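About Trumano

Trumano is a small technical school for paper and book conservation. We teach repair, rehousing and collection care to people who already work with printed material: library staff, records clerks, framers and bookbinders. The school opened with one bench course and now runs nine courses a year, five of them in person and the rest by correspondence.

What we teach

The core program covers fiber identification, surface cleaning, humidification, tear repair with Japanese tissue, and the preparation of wheat starch paste. Students learn to test inks for solubility before any aqueous treatment, and to record the result on the treatment sheet. A second program deals with storage: board selection, box making, relative humidity, light exposure and pest monitoring.

Course size is limited to eight students per instructor. The limit applies to all bench courses, including the July intensive.

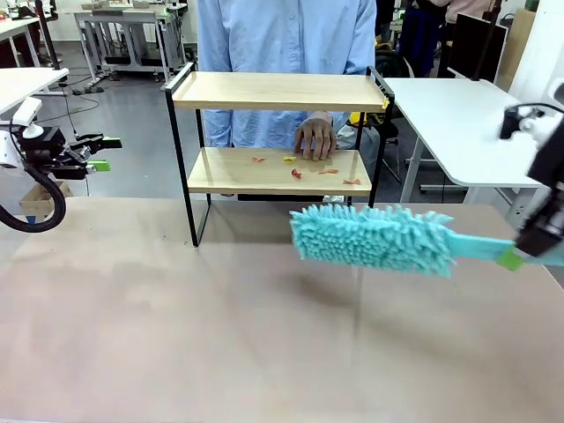 Each student completes a graded treatment record for every item assigned. Records follow the Jiltum format, our in-house template, which separates condition, proposal, treatment and materials used. Adhesives are listed by concentration and batch. Records submitted without a materials section are returned ungraded.

Staff

Éabha Lynch is director and teaches paper chemistry. Marek Lukáč runs the bench courses and maintains the reference set of 2266 paper samples, sorted by fiber, sizing and date of manufacture. Muireann Hennessy is responsible for storage and environmental monitoring. Fergal Buckley handles admissions and correspondence courses.

Facilities

Teaching takes place on a single floor with north-facing windows, fitted with UV film. The wet room has a deionized water supply and two sinks – bookings are made through Marek. Solvents are kept in a ventilated cabinet and issued by staff only. 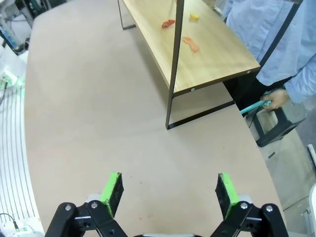 Light-wood shelf on a beige work table.

The sample set may be consulted by outside researchers on written request. Samples do not leave the building. Fiber slides can be prepared from a researcher's own material if enough is supplied for a destructive test.

Admissions

Applicants should have one year of work with paper collections or an equivalent bench course. There is no entrance exam. Send a short letter and one treatment record, in any format, to Fergal Buckley. Places on the July intensive are assigned in order of receipt.

Page last revised 2025-04-19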